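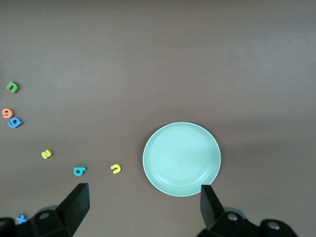 Grevon Film Society
Minutes of the August general meeting
Held in the supper room, Bangera Hall, 7.30 pm

Chair: Despina Ivanov
Present: 31 members, as per the sign-in book
Apologies: as per the book

1. Previous minutes
Taken as read. One correction: the June screening finished at 10.20 pm, and the minutes had 9.20. Accepted with that change.

2. Matters arising
The hall has replaced the two broken blinds on the car park side. There is still a strip of light down the left of the screen in early sessions. Despina to ask whether the old curtain can go back up as well.
The lost scarf has been claimed.

3. Money
Balance at end of July was $655 after paying hall hire and the licence for the July film. Door takings were down on last year but the raffle made up most of it. A member asked whether the projector lamp was included in that figure. It was not. The lamp will come out of the August account.

4. Report on the July screening
The film was The Salt Ledger, a courtroom drama in black and white. Members' slips were read out. Most liked the first hour and thought the verdict came too quickly. Several said the lead was very good and the score was too loud over the dialogue -- this may have been our speakers. The subtitles were hard to read from the back three rows when people in front sat upright. Agreed to raise the screen by one hook and test it before the next session.

5. Spring program
The program group put up four titles for the three open dates. There was a long discussion about Delance, the three-hour one set on the river barges. For: it has never been shown here, and two members saw it in the city and would see it again. Against: the length, and the hall has to be locked by 11 pm.
Moved that Delance be shown with a 6.30 pm start and a 20 minute interval. Carried, four against.
The other two dates go to the comedy shorts and the Westerns double bill. The remaining title is held over to autumn.
It was noted that the Westerns disc is the older transfer and the colour is poor in the second feature. The distributor has been asked for the newer one and has not yet replied.

6. Seating
The hall now allows 60 chairs with the centre aisle kept clear. Members are reminded not to move chairs into the aisle once the lights are down. A request for cushions was discussed and left to individuals to bring their own.

7. Short film night
Entries close at the end of the month. Films must be under 12 minutes, including credits. The Furnunitz entry from last year ran over and was shown anyway, and there were complaints. Agreed that the limit will be applied this time. Judging sheets to stay as they are, with the box for sound moved above the box for editing.

8. General business
Supper roster has gaps for both spring months. Sheet is on the noticeboard.
A member asked for the newsletter in larger type. Agreed.
Someone has the society's copy of the film guide, second edition -- please return it to the cupboard.

Meeting closed 9.05 pm. Next meeting same place, same time.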